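반팔 티셔츠, 흐트러지지 않게 개는 법

여름만 되면 서랍이 티셔츠로 터져 나가죠! 저도 그랬는데, 개는 순서 하나 바꾸고 나서 서랍 여는 게 즐거워졌어요. 예전에 같은 작업실을 쓰던 Petrică Anghel 씨가 알려 준 방법에 제 식으로 조금 손을 본 거예요. 티셔츠라면 거의 다 되고, 큰 사이즈일수록 효과가 확실합니다.

준비할 것

평평하고 매끈한 상판이면 충분해요. 침대 위에서 개면 옷이 푹 꺼져서 모서리가 안 잡히니까 웬만하면 단단한 테이블을 쓰세요. 저는 식탁을 한 번 닦고 바로 시작합니다. 다림판은 폭이 좁아서 큰 옷에는 답답하더라고요.

펼치기

1. 티셔츠를 앞면이 아래로 가게 놓습니다. 프린트가 있는 옷이라면 이렇게 해야 다 갰을 때 그림이 겉으로 나와요.
2. 몸판을 옆으로 눕혀서 목둘레는 왼쪽, 밑단은 오른쪽에 오게 합니다. 처음엔 어색한데, 두세 장만 해 보면 팔을 멀리 뻗을 일이 없어서 정말 편해요!
3. 목둘레와 밑단을 가볍게 잡고 양쪽으로 살짝 당깁니다. 세게 당기면 목이 늘어나니 조심하세요.
4. 손바닥으로 가운데에서 바깥쪽으로 쓸어 줍니다. 밑단 모서리는 말려 들어가기 쉬우니 손가락으로 한 번 더 펴 주고요.

접기

5. 내 앞쪽 옆선을 소매째 들어 몸판의 3분의 1 지점까지 접습니다. 소매는 접은 선 바깥으로 나오지 않게 되돌려 접어 주세요.
6. 반대쪽도 똑같이 접습니다. 이제 길쭉한 띠 모양이 됐을 거예요.
7. 밑단을 목 쪽으로 반 접고, 서랍 높이에 맞춰 한 번 더 접습니다. 제 서랍에는 이 크기가 딱 맞는데, 얕은 서랍이라면 7번에서 세 겹으로 접어 보세요.
8. 세워 봅니다. 혼자 서 있으면 성공! 자꾸 쓰러진다면 4번으로 돌아가 주름부터 다시 펴세요.

소매가 자꾸 삐져나올 때

펼칠 때 소매가 비뚤게 놓인 경우가 대부분이에요. 특히 상판보다 옷이 크면 내 쪽 소매 끝이 테이블 밖으로 처지면서 천이 조금씩 끌려 내려가요. 그럴 땐 옷 전체를 안쪽으로 한 뼘 밀어 넣고 다시 펴면 됩니다. 먼저 갠 옷은 한쪽으로 치워 두고 자리를 넓게 쓰세요.

청록색 큰 셔츠를 옆으로 눕혀 펼친 상태예요. 밑단 쪽 아래 모서리에 천이 볼록하게 뭉친 데가 있죠? 접기 전에 이런 곳을 꼭 펴 주세요. 비스듬히 간 긴 주름도 마찬가지고요. 아래쪽 소매 끝은 테이블 밖으로 나와 있으니 옷을 조금 올려 주면 더 좋아요.

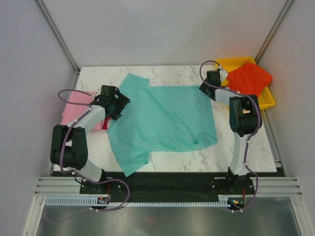
최종 수정일: 2023년 6월 10일

서랍에 넣기

갠 옷은 눕히지 말고 책처럼 세워서 꽂습니다. 저는 Skivis 칸막이로 서랍을 2칸으로 나눠서 한쪽은 외출용, 한쪽은 집에서 입는 옷을 넣어요. 칸막이가 없으면 신발 상자 뚜껑도 아주 훌륭합니다. 너무 꽉 채우면 꺼낼 때 옆 옷까지 딸려 나오니까 손 하나 들어갈 틈은 남겨 두시고요.

얇은 린넨이나 미끄러운 기능성 옷은 세워 두기가 좀 까다로워요. 이런 옷은 7번까지 접은 다음 돌돌 말아서 앞줄에 모아 두면 찾기도 쉽습니다. 긴팔 개는 법은 7월에 따로 올릴게요. 소매 처리가 달라서 저도 요즘 신나게 연습 중이에요!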